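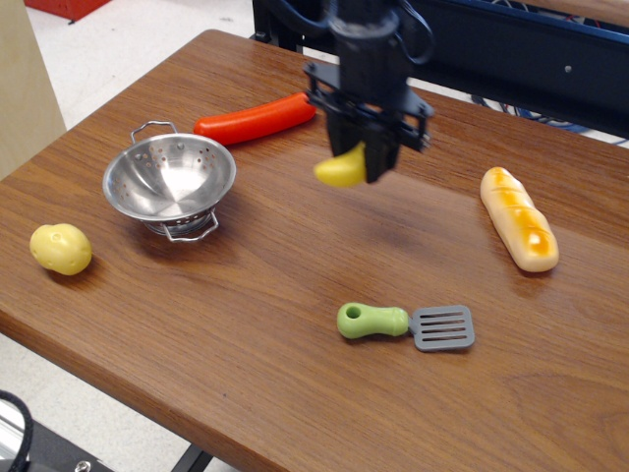
Scooter Mods at Zanditico - Questions We Get a Lot

Do I need an appointment?
For paint and wraps, yes. Grips, mirrors, levers - just come by before 4 pm.

Will a loud exhaust pass inspection?
Depends on your state. Check first, we don't take back exhausts once they're fitted.

How long does a full repaint take?
2 weeks if the panels aren't cracked. Longer in February, everybody wants it done before spring.

Can you lower my scooter?
Front and rear, yes. Ask for Valter Haugen. Bring it with the stock shocks on please.

How much is a wrap?
Starts at $400. Seat cover is seperate.

Is the big bore kit worth it?
If you ride hills, maybe. Top speed on Rosalía's went up to 55, gas mileage went down. You'll also want new rollers and a bigger jet, not included in the kit.

When's the first oil change after a kit goes in?
Early. Then every 2000 miles, same as before.

Do you sell Rieger seats?
Black and tan only. Brown is back ordered, no date yet.

Can I bring my own parts?
Sure, labor is the same. No waranty on parts we didn't sell you.

Wheels?
Ploltunow shop only, not Wamirley.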